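Getting the desk back
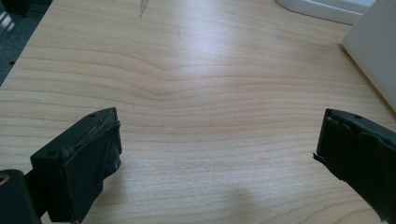 April 5, 2023

I put off dealing with my desk from December until this week. It had turned into the place where everything got set down: mail, chargers, two mugs, the manual for a printer I gave away. I was doing most of my work at the kitchen table, and my back was starting to complain.

I went through the paper first. Most of it went into recycling. The tax stuff went into a folder, and the folder went into the file drawer, where it should have been all along. Cables went in a shoebox. I kept one pen cup and gave the other to Isla for her classroom.

Then I wiped the top down with a damp cloth and a drop of dish soap, going with the grain, and dried it with an old T-shirt. Neusa told me to skip the spray polish, so I did. It leaves a film and my sleeves pick it up.

I like the pale wood more than I remembered. The grain runs side to side and dips in the middle, and I had forgotten about that.

The lamp and the laptop are going back. The printer tray is not. I still need to find a spot for the stapler and a stack of library books, which are on the hall floor for now.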